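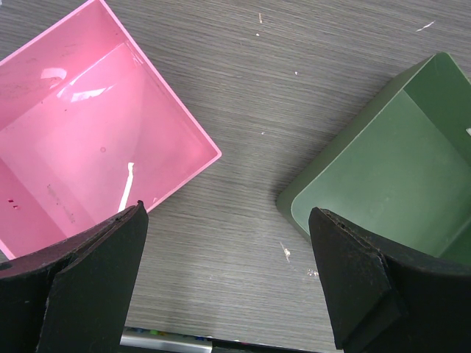
Figure 6.1. Two bins, pink and green, on a tabletop.

Chapter 6
Paying for Advice

Most people who hire a financial adviser can tell you what the adviser's office looks like. Far fewer can tell you what they paid last year. This chapter is about that second matter, and it starts from the view that a fee you can't find is still a fee.

Take Marisol Gallagher, whose account we will follow through the chapter. She signed with a firm called Jurell in May, on the promise of "no charge to get started." Her first statement ran to 31 pages. The word "fee" was on two of them, in smaller type than the rest. When she added up what had left her account over twelve months, the total was $549, and none of it had ever come to her as a bill.

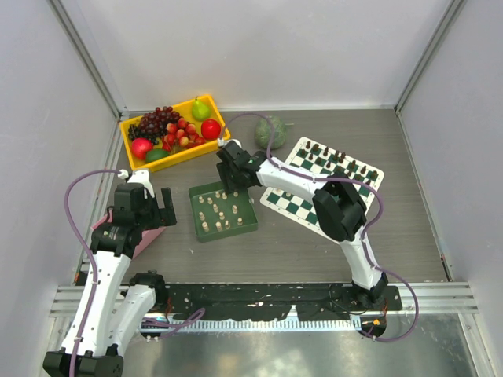
Gallagher's own view is that she would have paid the money without complaint if someone had asked her for it, and that what bothers her is having to go looking. Many clients would agree. Some would go further and say a firm that hides a price probably doubts it.

Advisers are paid in three main ways: a share of the money they manage, a flat or hourly charge, or a commission on what they sell. Each has its defenders, and most of the defenders are paid that way. A share of assets is said to put adviser and client "on the same side," yet the adviser still collects in a year when the client loses. Commissions are said to cost the client nothing up front. Read that phrase slowly. 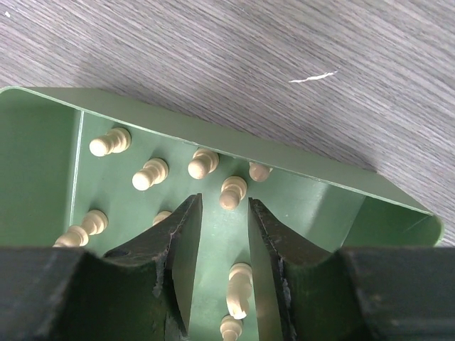
Figure 6.2. A green tray on a gray wood-grain surface.

Flat fees are easier to see, and for that reason they often look higher. Nguyen-Tran, a small planning firm, quotes $700 for a written plan and $900 for a plan with a follow-up meeting. Whether the meeting is worth the extra $200 depends on what gets said in it, and the brochure is silent on that point.
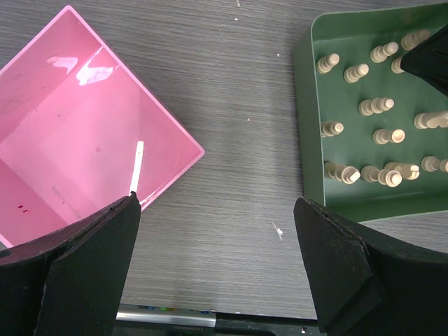
Sorting your costs is dull work, and firms seem to count on that. Start with a full year of statements and mark every amount that went out. Keep what you paid for advice apart from what you paid inside the funds themselves. A shallow tray like the pink one here will do for holding the slips. Then write to the firm and ask for the yearly total in dollars. If the answer comes back as a percentage, ask again.

Section 6.1 works through Gallagher's statement line by line. Have a calculator ready.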